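Home Docs Data Blog Contact
4 min read
February - by the Trelico maintainers

# Trelico Laundry Notes

Trelico is a small text dataset of notes that people wrote about washing clothes at home and in shared laundry rooms. It has 1604 notes in the main file and 66 more in a test file, which we keep separate. All notes are in English, but many writers have another first language, and we did not correct their grammar.

## Where the notes come from

The notes were sent through a form on the Pruvitz site. The form was closed on a Monday in February. Each writer agreed that the text can be shared. We removed phone numbers, room numbers and names.

## Fields

- `note_id` - a number, never used again after a note is deleted
- `text` - the note, up to 2000 characters
- `topic` - stains, sorting, drying, smell, or other
- `fabric` - can be empty

Every note was read by 3 people. If they did not agree on the topic, it is marked `other`. This makes `other` bigger than we would like.

## Known problems

Wool and silk appear rarely. Advice about bleach is sometimes wrong, so please do not use the notes as care instructions. Old file names still begin with `wolow_`, please keep them as they are.

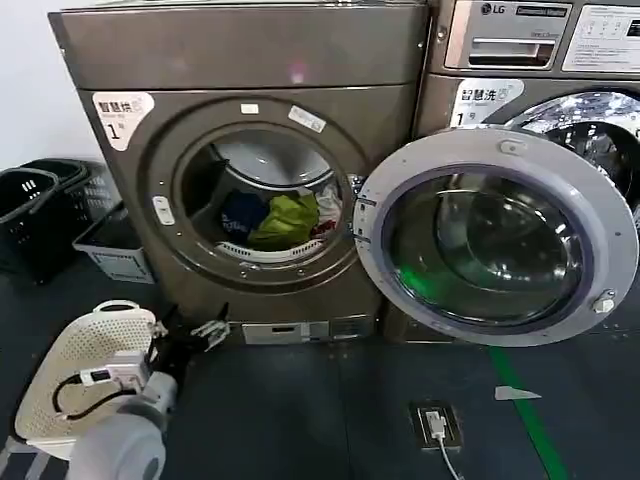 Nikzad wrote to us that the sorting topic should be split in two, one for color and one for fabric, because a person who asks about a red towel with white shirts does not have the same question as a person with a wool sweater. We agree with this and will try it in the next version. The old labels will stay in a second column.

## License

Free for study and teaching. For other use, please open an issue first.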